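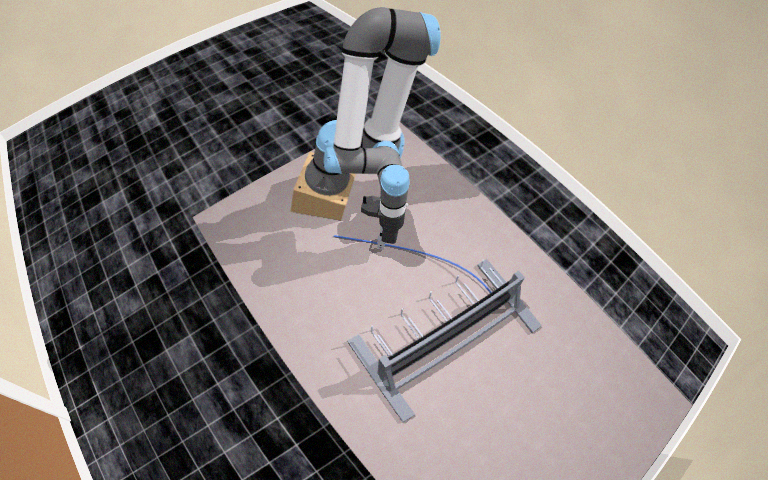 Kendetar cable rack cell: setup and care notes

Last updated Apr 17, 2023

Welcome! These are the working notes for Kendetar, our simulated cable-hanging cell. It has one arm, one rack and one blue cable, and we have had a great time building it. If you are opening the cell for the first time, read as far as "Resetting the rack" before you run anything.

What you get

926 episodes in total, split into 800 for training and 126 held back, wait for the fix in the next release: the index file still lists ten reset tests along with the held-back set, so it shows 136. Skip anything whose name starts with "reset".

Placing the arm

The arm bolts to the tan block, and the block goes on the pinkish panel before the rack does. Load the block first, then the base joint, then the links. If you load the links first they drop through the panel and you get to watch a very fast explosion (fun once). Keep the elbow high in the home pose. Every episode was planned from there, and the lower poses we tried in the Torley branch kept bumping the rack.

Placing the rack

Both flat feet have to sit flush on the panel. Set the rack on the diagonal with its wire hooks facing the arm side, then let the physics settle for 4 seconds. Check the upturned tips on the prongs while you wait. A tip that has sunk into the rail means the collision meshes were loaded at the wrong scale, so delete the rack and bring it in again.

Wrist view

The round wrist view is our favorite part of the cell! It takes in the gripper body, the long side of the rack and the cable running over the prongs, and even the arm's base over on the right.
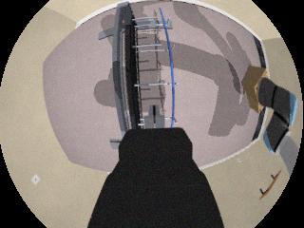
Straight edges bow outward in this view and there is some grain. Leave both alone if you want your results to match ours. The Phuthong loader has a switch that flattens the view, and it works nicely for checking hook positions by eye, but turn it off again before training.

Resetting the rack

Open the fingers, lift the wrist clear of the prongs, then respawn the cable. Doing it in that order saves a lot of tangles. If the cable jitters after a respawn, halve the time step and try again.

Known problems

- Shadows on the panel flicker on older graphics drivers.
- The Prikgate viewer draws the thin hooks badly when zoomed out.
- Cable stiffness resets to its default when you reload the cell. A fix is planned for May.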